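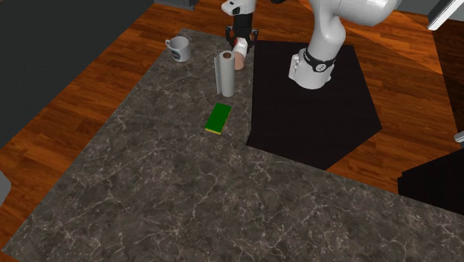

Kwesi Boateng replied that the gripper had closed correctly in every run he had examined, and that the fault should be looked for in the wrist angle at the moment of release. He asked that the ticket not be closed as a gripper fault until the release pose had been checked against the counter height in the scene file.

Ticket: Arm tips objects on placement, countertop scene
Project: Tridudo
Site: Stulldale Shared Workshop, simulation bench
Opened by: Mitsuko Mizuno
Assigned to: Welington Brandão
Priority: Normal
Status: Resolved, follow-up pending

Summary of the problem

When the simulated arm sets down a cylindrical object on the kitchen countertop, the object leans on release and in most cases falls over. The fault is present with the small pink cylinder and with the mug. It is not present with the sponge, which lies flat and is not sensitive to the angle of the wrist. Members are asked not to transfer any placement routine from this scene to the physical arm until the ticket is resolved.

Environment

Scene: kitchen countertop, marble surface, arm on black base mat
Objects: paper towel roll on holder, mug, sponge, pink cylinder
Controller build: Ankrah branch, with local changes
Gripper: two-finger, default finger pads

Steps to reproduce

Load the countertop scene and allow the objects to settle.
Run the pick routine on the pink cylinder.
Carry the cylinder past the paper towel roll at the default clearance.
Run the place routine with the default release height.
Observe the cylinder after the fingers open.

Expected result: the cylinder stands upright.
Observed result: the cylinder reaches the counter at an angle and tips in the direction of the wrist.

Log of work

Entry 1, Mitsuko Mizuno
The routine was run 12 times without changes. The cylinder fell in all but 3 runs. Finger force was steady throughout and no slip was recorded between pick and release. The same routine was then run with the paper towel roll removed from the scene. The result improved, although no contact with the roll had been logged in any of the earlier runs. The reason is not known at this stage.

Entry 2, Welington Brandão
The planner log was reviewed. With the roll in place, the planner turns the wrist in order to keep the forearm clear of it. The wrist should return to vertical before release. It does not do so, as the place routine reads the wrist angle from the last carry waypoint and does not request a new one. This agrees with the comment made by Kwesi Boateng.

The release height was also found to be incorrect. The countertop was replaced with a thicker model in January and the value in the place routine was not updated. A correction has been entered in the shared settings file.

Entry 3, Philomena Tsikata
The height correction was tested by itself. The cylinder no longer presses into the surface, but it continues to lean. The height value is therefore a separate fault and should be recorded as such. Please do not merge the two changes into one commit.

Entry 4, Welington Brandão
A final waypoint has been added above the release point, with the wrist set to vertical. The approach speed from this waypoint to the counter was reduced to 80 percent of the previous value. The two changes have been committed separately, as requested.

Entry 5, Mitsuko Mizuno
The routine was run a further 12 times with both changes and with the roll in its original position. The cylinder remained upright in every run. The mug was tested afterward and also remained upright. The sponge routine is unaffected.

Resolution

Cause 1: wrist angle carried over from the avoidance move.
Cause 2: release height not updated after the change of countertop model.
Both are corrected in the current build. Members who keep a private copy of the place routine must apply the waypoint change by hand. The settings file will update by itself at the next start.

Follow-up

Tin-yau Tse has requested that the release height be read from the scene and no longer stored as a fixed value. A separate ticket has been opened for this work. The Stotent controller board on the physical arm remains on the earlier build until that ticket has been reviewed.

Last updated 13 November 2022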